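Bench notebook, Pallance room
March 20, 2025

Drying cabinet day! I have wanted to get back to the walnut ink since January and the morning was clear, so everything else got pushed off the bench. Notes are long because Amna is taking over the odd-numbered batches next week and I'd like her to be able to read what I did without chasing me down the hall.

Where we left off: batch 8 was beautiful on the brush and hopeless in a dip pen. Lovely warm brown, a bit of red at the edges of a wash, but it crawled off the nib and feathered on anything softer than the hot press sheet. Kieran thought too little gum. I thought too much water. We were both a bit right, I think, and batch 9 is the one where we find out.

Batch 9, as made

Hulls from the Orellana sack, the darker half, soaked since Monday in the big enamel pot with the lid on. Strained through the coarse cloth first and then the fine one. The fine cloth clogged twice and I had to scrape it down with the back of a spoon. (Lech, if you have a second fine cloth hiding at your end, please give it up.)

Reduced on the small hot plate, lowest setting, lid off. I had planned on 20 minutes and it took 32. I kept dipping a glass rod in and drawing a stripe on scrap until the stripe stopped looking like tea. Very satisfying moment when it turns, it goes from weak coffee to proper brown between one stripe and the next and you can smell it too, sort of leafy and sweet.

Gum arabic in at the end, off the heat. Two level scoops of the Flasta powder, pre-wetted in a cup so it wouldn't clump. It clumped anyway. Pressed the lumps through the tea strainer and they went in fine after that. Next time I'd wet the gum the night before and leave it alone.

Clove oil, 2 drops. Batch 7 grew a skin of mold inside a week and I'm not having that again.

pH strip says a bit acid, same as last time. I keep meaning to ask Haiyan if a pinch of chalk would hurt the color. She did the iron gall series and has opinions on this.

Swatches

Three papers: the hot press, the cheap sketch pad, and that cream laid sheet Zhenhua brought back, the one with no label. Dip pen, number 2 round brush, and a reed I cut this morning from the bundle by the window.

Hot press: gorgeous. Crisp line, no crawl, sheen where it pools. I wrote the whole alphabet and then my own name over and over like a teenager.

Sketch pad: still feathers, but much less. You could write a letter on it and people would be able to read the letter. Batch 8 looked like moss on this paper.

Cream laid: the surprise of the day. The ink sits right up on the ridges and skips into the valleys, so a quick brush stroke breaks up into fine lines all by itself. I made far too many of these. Please nobody throw them out, they're clipped above the sink.

The reed was scratchy and wonderful. Needs a wider slit. It holds more than you'd think and then lets it all go at once, so blot first.
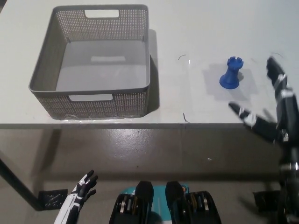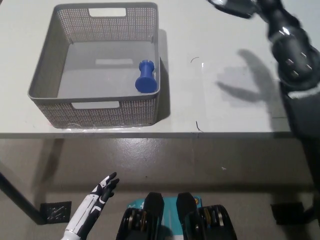 Gray basket and the blue piece, white table.

Drying times, touch test with a clean fingertip: hot press was safe in 9 minutes for a pen line, a good deal longer for the pools. I gave up on timing the pools because I kept wandering off to look at the laid sheet. The pad dries almost at once, naturally, it drinks everything.

Water test next. Brushed clean water across a dry line on each paper. All three lifted, the hot press most. The lifted color is a paler, yellower brown than the line it came from and I'd happily use it as a wash on purpose. Amna asked at lunch whether we could make it more waterproof with shellac and I'd love to try, but in a separate jar, well away from the good pens. Fluken's old handout has a borax and shellac recipe near the back. I remember it being fussy about temperature.

Comparison with 8

Laid the two sets side by side under the window. 9 is darker, no question, and cooler. I do miss the red in 8. Kieran's guess is that the red comes from the greener hulls and I picked those out this time because they looked tired. So the tired ones may be the ones we want! Batch 10 should be half and half, same reduction, same gum, so we're only changing the hulls.

Lech stopped in and wrote out a line of his italic with the broad nib on the hot press. It looks like something you'd find folded up in the back of a family Bible. He says it flows better than the bottled sepia he paid real money for. I've taped it in on the facing page, partly as a record and partly because it cheers me up.

One problem, and I want it written down. There's grit. Hold the jar up to the light, let it settle, and there's a fine silt on the bottom by mid-afternoon. It doesn't bother the brush. In the dip pen I got one blocked slit over a couple of pages, which is livable, but nobody should put this in a fountain pen, and that includes Kieran, who was eyeing it. I poured half of the batch through a coffee filter to see if that helps. It's painfully slow. When I checked before leaving there was a shallow puddle in the jar and the filter was still full to the brim.

Jars: filtered half goes in the tall one with the green lid, unfiltered in the squat one. Both are labeled with batch and F or U. Second shelf, back, out of the sun.

Cleaning up: walnut stains everything and I mean everything. The enamel came up with baking soda. The wooden spoon is brown forever now, so it's the ink spoon, and I've written INK on the handle. Gloves next time, my right thumb looks like I've been smoking a pipe since I was ten.

For Amna, before starting 11:
Soak at least three days, stir once a day
Wet the gum overnight
Don't trust the clock on the reduction, trust the stripe
Keep a scrap of every stripe, in order, clipped together
Ask Haiyan about the chalk (or I will, whoever sees her first)

Still to do on 9: light test. I've cut a strip from each swatch, half covered with card, and taped them inside the south window. Will look every couple of weeks. The strips from 7 have faded more than I'd like but 7 was thin to begin with.

Also want to try it over a pencil drawing, and over a pale wash of itself. Zhenhua has a stack of plant sketches and has offered me the ones he doesn't like. I like nearly all of them.

Order more hulls from Orellana. The sack is down to the dusty bit.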